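Prisham 802 door seal kit for powder coat ovens
Posted 7/18/19 by Despina Ardeleanu

We run a small batch oven for powder coating gates and trailer parts. The original rope seal had gone hard along the bottom of the door and we were losing heat there, so in April I ordered the Prisham 802 kit from Eide. It cost $67 plus freight.

The kit has a length of braided seal, a bag of steel clips and 2 corner pieces. The instructions are one sheet and the drawing for the hinge side is too small to read.
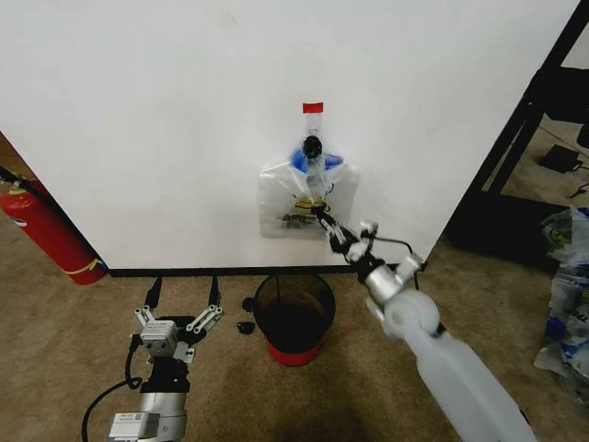 Clear bag hung on the wall with tape.

Getting the old seal out was the slow part. The clips had rusted into the channel and I had to cut several of them. The new seal pushed in by hand, apart from the corners, which needed a rubber mallet. Frøydis Viklund held the door for me and the whole job took just over 5 hours.

The oven now comes up to curing temperature sooner than it did, and the paint on the outside of the door has stopped changing colour. The latch was stiff for the first week until the braid settled. 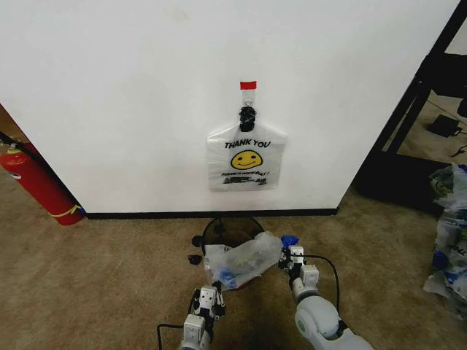 I had used the Diveo seal before this one. It is cheaper and a bit softer, but it frayed where the racks rub against it on the way in. So far the Prisham has not frayed at all. I would buy it again, though I'd like a few spare clips in the bag. Eide sells them separately and they were out of stock when I asked.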